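Teaching by hand: a long chat with the maker of the Ledano grippers
Home
Reviews
Home robotics

Anyone who has tried to teach a robot to fold a shirt will tell you that the folding is the hard part, and the maker of the Ledano hand-held gripper kit has spent more evenings on it than most. We met over a very large pot of tea in Bemerden. 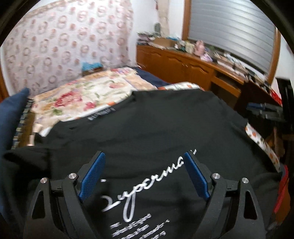
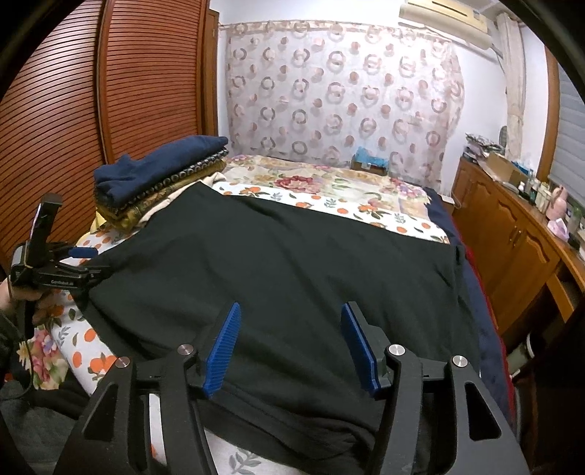
Black clothing on the bed, with the grippers at work.

Page last changed: September, 4.43 pm

"People expect a robot in the box," the maker told me, laughing, "and then they find something they have to pick up themselves!" The idea is that you do the chore with the gripper in your own hand, the camera keeps a record, and a robot arm learns from it later on. Why not simply film bare hands? "Because a hand is far too clever. You've got a thumb, you've got fingertips, you can feel a seam without looking. If the robot only has two pads to pinch with, I want the person to manage with two pads as well."

I had a go myself on a tea towel (badly, I must say) and was glad of the ribbed blue pads, which held thin cotton better than I had feared. My wrist began to complain after 27 minutes. When I owned up to this, I was told very kindly that most people stop sooner, and that a rest between garments is written into the booklet.

So why clothes, and why bedrooms? "Dark cloth is a pig," came the cheerful answer. "You lose the folds, you can't tell a sleeve from a shadow, and a bed is soft, so everything shifts as you pull. And real rooms are full of things, bless them. A robot that has only met a bare bench will be lost in anybody's house."

The kit is rented by the month through Milent, with 19 practice tasks to begin on, and Kaneko looks after repairs. My own grumble is the booklet, whose print is tiny and whose chapter on charging comes after the one on recording. "Fair," said the maker, writing it down. "We'll swap those round."

And how many goes at one task before a robot gets anywhere? "I ask for 100, and I ask for them untidy. If you drop it, carry on and pick it up again. I'd love to have the dropped ones too." By then the tea had gone cold, so we put the kettle on again and had another try at the towel.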